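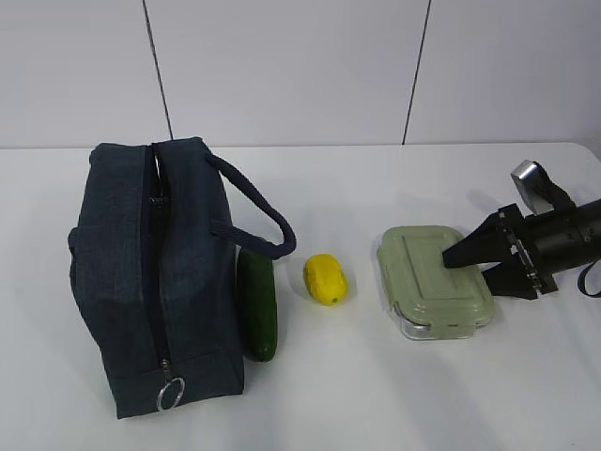 A denim-look insulated lunch bag from Andwood, with a cucumber and a lemon.

Last updated: Thursday, 4 p.m.

Andwood will give out 200 insulated lunch bags in July through its Pack Your Own program, which covers people working shifts at the Cleria and Araújo sites. Each bag comes with a printed card of cold lunches that can be packed the night before.

"People told us they were spending too much on lunch," said Elaine Rezende, who manages the program. "A bag and a few ideas seemed like a fair place to start."

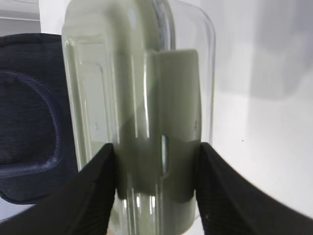 Do I have to buy special containers?
Any container with a tight lid will do, as long as it fits in the bag with the zipper closed.

The card was written by Ghada Majali and tested last spring by 146 employees. Most of the lunches use whole vegetables and fruit.
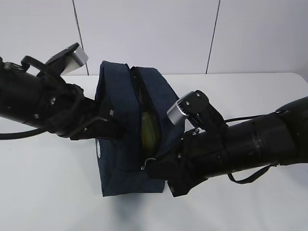
Bags can be picked up at the Arneo Street front desk, one per person. Employees on night shift may ask a supervisor to collect theirs. The desk closes at 4 p.m.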